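Flikthorpe Enamelware Register
Interim progress report to the Sorden Fund
Submitted by Knut Harms, 7/27/19

Scope of the report

The report covers the second stage of the grant, which pays for the listing of privately held enamel kitchenware made at the Venter works and sold under the Venter and Drondik names. The first stage report dealt with the paper records and is not repeated. Spending is set out in the separate return and is in line with the agreed plan except where noted under Storage and loans.

Position at the end of the stage

The register now holds 1763 entries. Each entry stands for one object, with lids entered under the vessel they belong to where the match is certain and separately where it is not. Of these entries, 1726 have been checked against the object by a second person. The others are held by two owners who have moved house and have asked for the visits to be put off.

Coffee pots, milk pans and bread bins make up the bulk of the list, as expected. Utensil racks are fewer than the trade lists led us to hope. Most seem to have been thrown away once the hooks rusted through, and those that remain tend to have replacement hooks in plain wire. We record the replacement but do not mark the piece down for it.

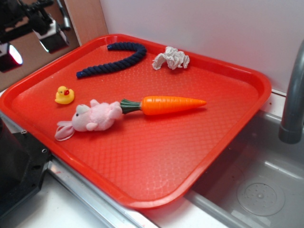 The condition scale agreed with the Fund in January has been kept. It runs from 1 to 4, where 1 is sound enamel with surface wear only and 4 is loss of enamel with rust through the metal. Owners were sent the scale in advance and asked to grade their own pieces before the visit. Their grades were usually one step kinder than ours. Where the difference was larger, the cause was nearly always the base, which owners do not turn over.

Repairs have been more difficult to grade. A pan with a soldered patch may be perfectly stable and have been used in that state for most of its life. Under the present wording it falls into grade 4 along with pieces that are in active decay. We propose to keep the grade and add a letter R, so that no entry already made has to be altered. The Fund's agreement to this is requested.

Marks and dating

The backstamp table has been redrawn. The earlier table gave the Drondik name as a later mark that replaced the Venter one. This cannot stand. Audrey-Anne Kennedy has matched lids and bodies from undisturbed family sets in which the lid carries one name and the body the other, with the same blue, the same rim and the same knob fixing. The two marks were therefore in use together for at least part of the period, and the dates given to a good many entries have had to be widened.

Shape numbers pressed into the base are a firmer guide than the stamp. They are hard to read under thick enamel. A soft pencil rubbing on thin paper gave better results than raking light in most cases, and costs next to nothing. Rubbings are being kept with the entry sheets in card folders.

The draft of the new table was sent round to owners for comment, with a request to report any piece that would not fit it.

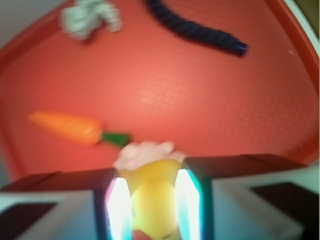 Theda Hollmann wrote back that the widened dates were fair but that the table still leaned too heavily on the blue and white lines. Her cream and green pieces carry the Venter stamp in a smaller size, placed off centre, and in her view they were fired at a different shop altogether. She added that her mother bought them new as seconds, at the works gate, and that "seconds were stamped by whoever was standing nearest". We have not been able to confirm the practice from the wage books. It would account for the off-centre stamps, and the table now carries a note against the smaller size asking readers not to date from it alone.

Larysa Zakharchenko has asked that the colour names used by owners be kept next to our own. This has been done. The search page will accept either.

Storage and loans

The store at Flikthorpe took in more loans than planned during the stage, mainly bread bins, which do not nest. Extra shelving was bought from the sum set aside for travel. The transfer was approved by Chantal McKinnon before the order was placed and appears in the return as a separate line.

Acid-free tissue is being placed between stacked pans. Newspaper had been used for some of the early loans and has been removed, as it holds damp against chipped rims. Light rust was found on 2 of the loaned pieces. The owners have been told and have agreed to dry brushing, with no oil or wax.
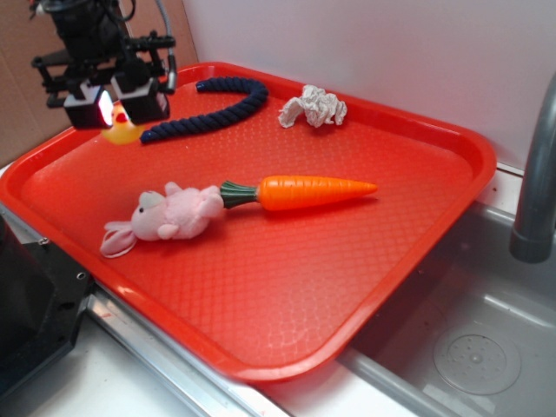
Insurance values remain a problem. Owners tend to give the price of the best example they have seen for sale, and the insurer will accept only a figure supported by a past sale of the same shape. For common shapes this is simple. For the fish kettles and the large stencilled flour bins there are too few sales to go on, and these have been entered at an agreed figure signed by both sides. The forms are kept with the loan papers.

Work for the next stage

The delayed visits will be made first. The register will then be closed to new entries while the marks table is applied throughout, after which it will be reopened to owners outside the district. Several have already written in and their names are on a waiting list.

A printed handlist was included in the original application. The text can be ready within the next stage, but the drawings of the shapes cannot, and a handlist without them would be of little use for identification. We ask that the printing money be carried forward. The drawings of the coffee pots are complete and copies are enclosed with the return; those of the pans are in pencil, with the handle fixings still to be measured.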